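Progress report to the Nautiyal Fund: labor theory reading and translation project
By Oona Mustonen
28 May 2021

The short version is that we are behind, and I am less sure than I was in our application that the original question was a good one. The grant asked us to trace how Marxian ideas about surplus value entered the teaching of economics at Trasavholm College and its sister school in Avholm, and to say whether they shaped what was taught elsewhere in the social sciences. We have done a fair amount of the tracing. The "shaped" part is where I have trouble.

Hanyu Hou has finished reading the course lists and exam papers from both schools. There are 20 boxes at Trasavholm and far fewer at Avholm, where a lot was thrown out when the library moved. Marx appears on the lists early and stays there. What the lists can't tell us is whether anyone taught him. A title on a reading list is cheap. Hanyu found 13 exam papers with a question on value or wages, and in most of them a student could have answered from a standard textbook without opening Capital. I would ask the Fund not to quote the reading list count as a measure of influence, which is how it was used in the newsletter last winter.

The lecture notes are more useful, though there are fewer of them than we were told. We have 7 complete sets. In two of them the lecturer works through the difference between labor and labor power with real care, and then drops it and goes back to supply and demand for the rest of the term. I don't know what to make of that. Hanyu reads it as a sign that the department was split. I think it may only mean that the syllabus was written by one person and taught by another, and we have no staff minutes for those years to settle it.
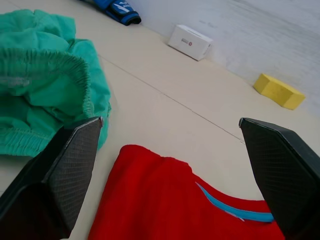

We had also planned to compare the notes with the sociology and history courses. Our application said that class analysis "spread outward" from economics to its neighbors. I wrote that sentence and I would take it back now. The sociology notes at Avholm use class terms before the economics notes do, and the wording is closer to Weber than to anything in Marx. If there was a flow between departments, the dates don't support the direction we claimed. They don't clearly support the opposite one either.

On translation, the Grokura manuscript is half done. This is the long unpublished essay on ground rent that we described as a major local contribution. Having now read all of it, I would call it a decent summary with a few original pages near the end, mostly on tenant farming. Those pages deserve to be in print. I doubt the rest does, and I would like permission to publish a shorter selection with notes in place of the full text. The money saved would go to copying the remaining Avholm material, some of which is in poor shape.

Spending is under budget, but only because travel stopped last year. I wouldn't count it as thrift. The interviews with former students haven't started, and I have doubts about how much weight they could bear. People asked to recall a course from decades ago tend to remember the arguments they had later.

For the next period we propose to finish the selection from the essay by July, drop the claim about spread from the final report, and write up the lecture notes as a small study on their own terms. Hanyu would still like to keep the wider comparison alive and has drafted a page making the case, which I will send separately. I don't agree with it, but the Fund should see it before deciding.

Two items are waiting on your office: the permission letter for Avholm and the answer about the shorter edition.

Contact the project office | © 2021 Trasavholm College | Back to top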